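Blog > Home and Desk > Kettle on the desk

Kettle on the desk

I moved the kettle out of the kitchen in February and it has been on my desk ever since.

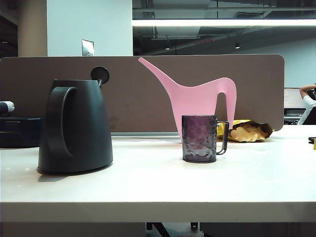 My sister's view is that a kettle belongs next to a sink and that I will regret this the first time I knock it over. She has said so on the phone and again in a text. She also asked who is going to wipe up the rings, and I told her I would, which she did not believe.

Her point about the sink is fair. I fill the kettle in the morning and carry it back, and that is the only walk involved. Before this I was going down the hall four or five times a day, and every trip turned into ten minutes of unloading the dishwasher or reading the mail. Now I make tea and sit back down.

The kettle is a Hinska, the plain black one. It cost me 155 at the Fakholm outlet, more than I wanted to pay, but the old one had started leaking at the base and I was not going to put that near a keyboard. The handle is big enough to get my whole hand through. I only fill it halfway. A full one is heavy and I never drink that much before lunch anyway.

The mug is dark purple glass with a bumpy, hammered kind of surface. I bought 2 of them and the other one lives in the kitchen for guests. It shows every smudge – I have stopped fighting that. It holds enough for one proper cup with room for milk.

The pink watering can lives here too. I have a pothos and a spider plant on the shelf by the window, and if the can goes back under the sink they don't get watered. I tried a reminder on my phone for a while and just swiped it away. With the can in front of me I remember, mostly on Tuesday for some reason. The long spout gets in under the leaves without dripping on the books.

Chips are a weakness. I tried putting them in a bowl and ended up with a bowl to wash, so the bag gets opened on the desk and I eat from that. Crumbs come up with a dry cloth. The white top at least lets me see them.

The brown fabric partition came with the desk from Esby. I almost left it off. It cuts down on echo during calls and keeps things from going over the back, and I have gotten used to the color.

Still to do: find a tray for the kettle. The Sowah one I liked was 2 inches too wide for the spot, so I sent it back. Cork might be better – if anyone has used cork under a kettle for a year or more, let me know how it held up.

Last updated: February

Contact | Copyright Kettle and Desk | Back to top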